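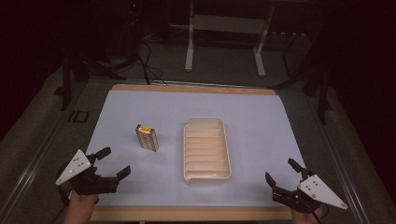 *White tray, ribbed inside, on the sheet.*

**Ticket:** Guest index drops appearances after record 3,000
**Product:** Tusilum catalog, talk show module
**Site:** Lundlow broadcast archive
**Reported by:** Boris Ristić
**Opened:** Mar 6, 2024
**Status:** Resolved, one item left open

### Report

The guest index for *The Mistach Hour* is incomplete. The show has 3,949 episode records in the catalog. All of them open normally by episode number, and the host and air date fields are filled in. Guest pages only list appearances from the earlier part of the run. A singer who was on the show in its first season and again in its last has one appearance on her page instead of two.

Steps to reproduce:

1. Open any late episode by number.
2. Click a guest name in the credits.
3. Look for the same episode in the guest's appearance list.

Expected: the episode is listed. Result: it is missing. No error on screen.

Tried before filing: cleared the browser cache, tested in a second browser, logged in with a viewer account. Same result each time.

### Log

**Entry 1 – support.** Reproduced on the Lundlow site. Episode pages read straight from the catalog. Guest pages read from the index, which is built overnight. Asked for the build log.

**Entry 2 – Ristić.** Build log attached. It ends with "index complete" and no warnings. Last line before that is "records read: 3000".

**Entry 3 – support.** That matches the default batch ceiling in the talk show module. The builder reads one batch, sorts by air date and writes the file. It should then ask for the next batch. On this site it doesn't ask. Please send the module settings.

**Entry 4 – Ristić.** Settings attached. Note that `batch_continue` is blank. I don't remember ever editing it. The other shows in the catalog are all short enough to fit in one batch, so they wouldn't show the fault.

**Entry 5 – support.** A blank value is read as "no". It should be read as "yes". The value was probably cleared when the show was moved over from the old guest list import, but the log from that import is gone and this can't be confirmed. Please set it to `yes`, save, and run a full rebuild. Don't use the quick rebuild. It only touches records changed since the last build and will leave the gap where it is.

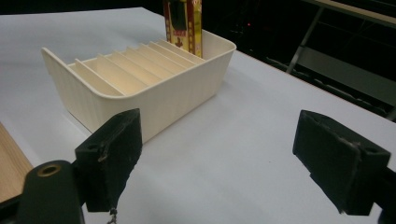
*Cream organizer tray with upright dividers, on the white tabletop.*

**Entry 6 – Ristić.** Full rebuild finished. "records read: 3949". Spot-checked the singer's page and the final season. Both appearances are there.

There is a second problem, visible now that the late episodes are in. The episodes made at the Liepiņa studio are split between 2 location pages, "Liepiņa" and "Liepina". Filtering by one hides the other. Guest names with accents seem fine – my own test record under Ristić comes up with or without the mark.

**Entry 7 – support.** Confirmed. The guest field folds accents when it matches names. The location field doesn't. The plain spelling comes from the old import and the accented one was typed in later. Workaround: open the "Liepina" location page, choose Merge, and pick the accented page as the one to keep. Episode links are carried over.

**Entry 8 – Ristić.** Merged. One location page left, filter works. 6 episodes still show the plain spelling in the printed credits.

**Entry 9 – support.** Printed credits are stored as text and a merge doesn't change them. They have to be edited by hand on each episode page.

### Resolution

- `batch_continue` set to `yes`, full rebuild run, guest index complete.
- Duplicate location page merged.
- Blank value handling passed to development as a defect in the talk show module.

### Open

- Accent folding for the location field. Filed as a feature request, no release set. Until then, check the location list after any import.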